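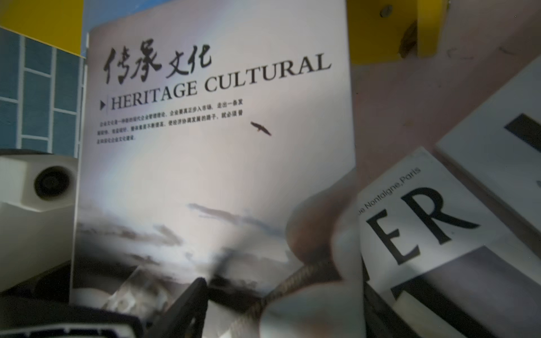
The Mendes people have finally answered our letter about the solar farm at Plarnado, and the answer is that they would like more time. They were meant to have 40 megawatts connected by December. So far they have a fence. What they do have is a gift for stationery, and my desk is filling up with the industry's brochures – the white one has HERITAGE CULTURAL across the cover in large black capitals, with a bird soaring underneath, and I would swap the lot for a single page with a grid connection date on it.

On Nov 9, 2022, Spyros Kneževič wrote:
> Has anyone read the Demeck contract to the end? Clause 2 says
> the lender can walk away if the panels aren't on site before the
> second payment falls due. Flillex are supplying the panels and
> won't ship until they've had the second payment. Am I missing
> something?

No, Spyros, you have it exactly. I rang Demeck and was told the two parties are "in dialogue", so presumably each is waiting for the other to hang up.

The council still has to decide whether to extend the planning consent. I'd support it, grudgingly, if the 400 households on the valley side get the cheaper tariff in writing this time. Last time it was promised from a stage, with sandwiches.

Could whoever has the original lease scan it for the list? My copy stops at page 2, just as it was getting to the rent.

Marian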